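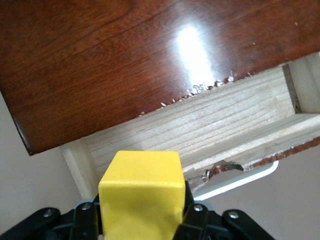

I want to defend the old table with damaged varnish. In my opinion we are too quick to throw it out or to make it new again.

When I came to live in Orkbridge I had two suitcases and no furniture. My neighbor, Darnell Boateng, gave me a table from his mother's house. The top was dark red-brown and very shiny, and on one edge the finish had come off in small flakes, so the pale material showed under it. I was a little ashamed of this edge. For seven months I kept that side against the wall.

Then I started to look at the tables of other people. In the furniture shops on Strickland Road they sell tables which look perfect, and also tables which were scratched on purpose in the factory, and these cost more! I don't understand this taste. We pay for false damage and we are embarrassed by the real one.

A thing I like about such tables is the part which guests never see. Go down on the floor and look under the top. There is often light wood without any varnish, the grain is plain, and in the corner somebody has fitted a block to hold the frame. The maker did not try to impress you there. I trust this part more than the shine.

Of course, a loose leg must be repaired, and a splinter which catches your sleeve should be sanded. I am not against work. But to strip the whole top for some four inches of bad edge seems to me a waste of a good weekend. Wipe it, put the soup on it (with a mat under the pot, please) and invite people.

My table stands now in the middle of the room, with the flaked edge on the side where I sit.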